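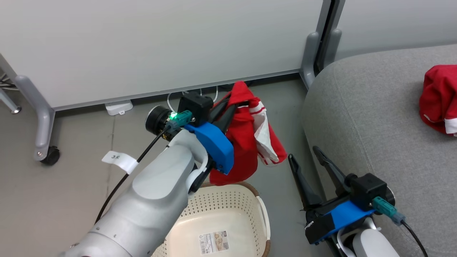

Subject: Re: [grippers] fingers for cloth, long or short?
Date: November 2, 2020

On the list a while back, someone at Hendotley wrote:

> We're stuck choosing fingers for a two-arm laundry setup. The short
> ones that came with the arms pinch fine but bury themselves in the
> fabric. Has anybody tried longer ones on something thick, like a
> sweatshirt? And do you keep a camera on each wrist or just one
> overhead?

Yes to long ones, and yes to a camera on each wrist! We've been at this since September with a pair of white arms and parallel grippers, picking up a red and white top and getting it over a laundry basket. I ran two finger sets, the Flillora ones and a longer tapered set we cut ourselves, 100 grasps each per arm.

The short answer is that the long fingers are easier to live with. Once a fold is between them they hold it nicely, and you can still see the tips in the wrist view, which I care about more than grip force (your mileage may vary, I stare at these videos all day). They do flex a bit at full squeeze — I backed the closing current off and that was plenty for cloth.

Some notes, in no special order:

1. Camera mount. Ours are on blue plastic brackets above the gripper. I had them too far forward at first and the fingers filled half the picture. Moving them back 6 mm made a real difference.

2. What the wrist camera gets you. With the top bunched up you can still pick out the white strip against the red, and both fingers stay in view, so lining up by eye is pretty painless.

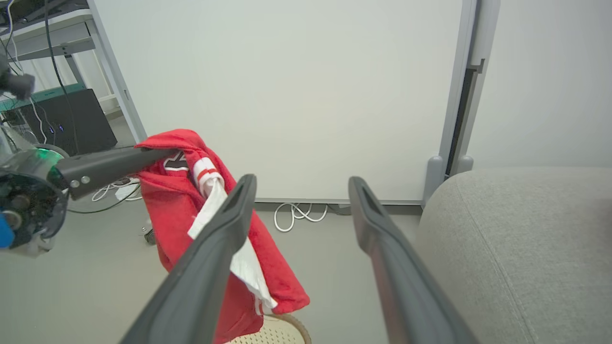

3. Cables. Leave slack at the connector end and tie down further along the arm. Label them too, both sides look the same once they're in a bundle.

4. Controller. We tried Pascu first and then Kedosau. Pascu was simpler to set up, but the two arms drifted out of step on long runs. Kedosau has held together for about 500 runs now, so I'm sticking with it.

I haven't tried rubber pads on the long fingers yet. If you have some around I'd love to hear how they do on thin stuff like T-shirts, that's where I still drop things. Happy to send the finger drawings if you want them.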